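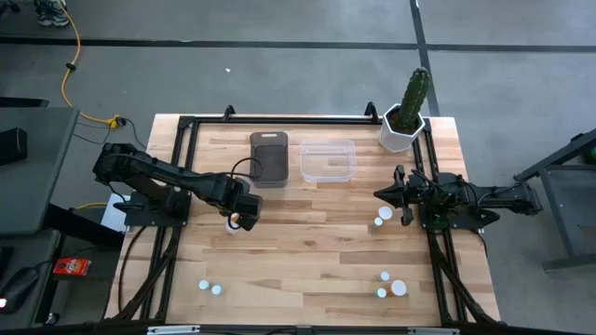
Figure 4. Head-camera view of the two-arm cell, with small white pieces spread over the table and a cactus in the upper-right corner.

4.2 Merging three opinions about where things are

The planner in Clidimix asks one question of perception: which small pieces are on the table, and where. Perception has three cameras and therefore three answers. The head camera has the whole table and very little resolution to spend on any one piece. From up there a bottle standing on its base is a pale disk, and so is a great deal else. Each wrist camera has a close view of wherever its arm happens to be going, plus two large black fingers that it never tires of showing us.

Our first version treated the head camera as the authority and used the wrists only for the final approach. It was simple and it mostly worked, and we would have kept it if the classifier had not shown such confidence about pale disks. Pieces labeled "cap" in the overhead view were routinely relabeled "bottle" once an arm got near, at which point the grasp height was wrong and the planner had to begin again. The log filled with plans that had been abandoned a hand's width from success.

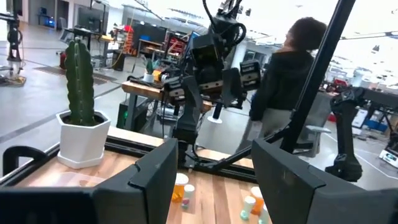
The current version keeps a single table map and lets every camera edit it. An entry holds a position, a set of label scores, and the time of the last view that could have seen it. The last item matters most. A piece that goes undetected loses weight only if the camera had a clear line of sight to it. We compute that line of sight from the arm poses and a finger mask, plus a static model of the cell. The cactus is in the static model. It was left out of an early build, and the planner, finding an unexplained tall object near the corner, proposed a series of increasingly polite detours around it.

Two detections are merged when their centers fall within 12 mm of each other on the table plane. We tuned this value by hand. A smaller threshold made twins out of single pieces; a larger one married neighbors. Label scores from the wrist views are weighted more heavily than those from the head view, except when the wrist is moving quickly, when they are dropped altogether.

4.3 When to ask again

Looking costs time, and a planner that looks often enough will never be wrong or finished. We therefore replan only when an edit to the map changes the next action of either arm. Edits affecting later actions are stored and ignored until they become urgent, a policy familiar to anyone who has written a paper.

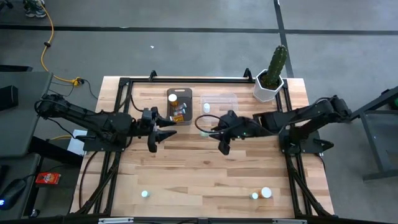
Siamak Rashti objected, on reading a draft of this section, that the rule hides a problem with shared space: an edit may leave both next actions unchanged and still make them collide, because a corrected label changes the grasp height and with it the path of the elbow. He asked whether we had checked for this or had simply been lucky.

We had been lucky. Replaying the 3,602 map edits in our logs turned up 16 in which neither next action changed but the swept volumes of the two arms overlapped after the correction. The low-level controller stopped the motion each time, so the failures appeared in our records as unexplained pauses, which we had been attributing to the network. We apologize to the network.

The trigger now also includes any edit that changes the swept volume of a motion already scheduled. The check runs on coarse capsule models of the links and adds 12 ms per edit. It is conservative, and now and then one arm waits for a conflict that would never have happened. 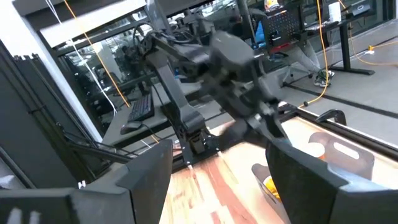 Fast transfers are the remaining weak point. While one arm swings across, the other wrist camera sees mostly that arm, smeared, and the line-of-sight test has to rely on joint readings whose timestamps lag the image slightly. We widen the arm mask in proportion to joint speed, so that the map errs toward not having seen a piece over believing it has vanished. The price is that entries behind a moving arm go stale, and the planner may have to wait for the arm to settle before it commits to the next pick. Uzma Afridi's alternative, predicting the mask from the commanded trajectory, gives tighter masks when the arm follows its commands and is left for Section 6, where we discuss the other case.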